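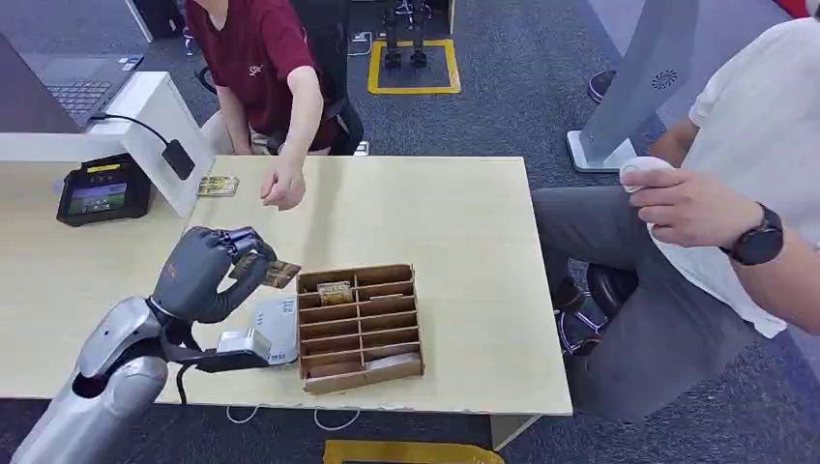 Ticket: Imported collection shows wrong total, duplicate cards after sync
Product: Clonon desktop, with the Dritden scanner add-on
Status: Solved (leaving open a few days in case it comes back)

First post, 9:40 am

Hi all, hoping somebody can help me before I throw my laptop in the Garville reservoir. I've been cataloging my late uncle's card collection in Clonon since November, mostly old playing card decks and a lot of loose singles from decks that never survived complete. Before last night's sync my total was 3,079 cards. This morning it says 3,476. I did not acquire any cards in my sleep!

So that's 397 extra entries. I scrolled through and a bunch of them are plain duplicates, same back pattern, same maker, same notes (even my typos got copied, which is embarrassing). But they aren't all in one place. Some are in the Huenchumán binder, which is what I call the batch my uncle bought from a family of that name, and some are in my "sort later" pile.

What I'm running: Windows laptop, free account, sync turned on for the laptop and my phone. Dritden add-on is whatever version it updated itself to last week. I haven't touched any settings.

What I've tried so far:
Closed and reopened the program. Same total.
Logged out and back in. Same total.
Hit "Rebuild index." It ran for ages, the fan went nuts, same total.
Deleted one duplicate by hand to see what would happen. It came back after the next sync, so I quit doing that.

Update, 11:15 am

Mircea Onu from support wrote back pretty fast, thank you! He asked me to turn off sync on both devices before doing anything else, then export a full backup, then send him the log. Backup went fine. The log took me a while to find — it's under Help, then Diagnostics, then a little arrow I would never have clicked on my own.

He also asked if the phone and the laptop show the same number. They don't. The phone says 3,079, so the phone is right and the laptop is the one that's confused. I should have checked that first, but it was early and I was cranky.

Update, 1:30 pm

Okay, we have a suspect. Mircea looked at the log and says the laptop is treating one scan batch as brand new every time it connects. The batch was scanned with the add-on before the update, and the old version saved the card ID with a space at the end. The new version trims the space, so the server sees two different IDs and keeps both.

He had me open the batch list and sort by "last modified." Sure enough, there's one big batch listed twice with the same name, and the second copy has all 397 cards in it. I'd been looking at single cards all morning and never thought to look at batches.

I asked if I could just delete the second batch. He said no, not yet, because with sync the way it was it would come right back like my test card did. Steps he gave me, in case anybody else needs them:

1. Sync off everywhere.
2. Export a backup and put it somewhere other than the Clonon folder.
3. In the add-on settings, open Maintenance and run "Normalize IDs."
4. Restart the program.
5. Delete the second batch, then empty the trash inside the program too.
6. Turn sync back on for the good device first (my phone), wait for the check mark, then do the other one.

Update, 2:50 pm

Step 3 failed the first time. I got "Cannot normalize: batch locked," with no hint about what was locking it. I went around in circles for a bit, restarted twice, made a sandwich. The problem was a scan preview window I'd left minimized. Closed that, ran it again, and it finished in 42 seconds.

Deleted the batch, emptied the trash, turned sync on for the phone, then the laptop. Total on both: 3,079. I could've cried.

Update, 6:05 pm

Synced four more times and the number hasn't moved. I also spot-checked the Huenchumán binder and all my notes are still there, including the long one about the deck with two different jacks of clubs that I really didn't want to type again.

Two small requests while I have everybody's attention. It'd be great if the locked batch message told you which window was doing the locking. And could the batch list show a warning when two batches have the same name? I'd have spotted this at breakfast.

Also a question for Mircea: the free account stops at roughly 4,000 cards, right? There are three shoeboxes in the hall closet I haven't opened yet, and I'd like to know if I need to upgrade before I start scanning those. No rush, I'm not looking at another card until tomorrow.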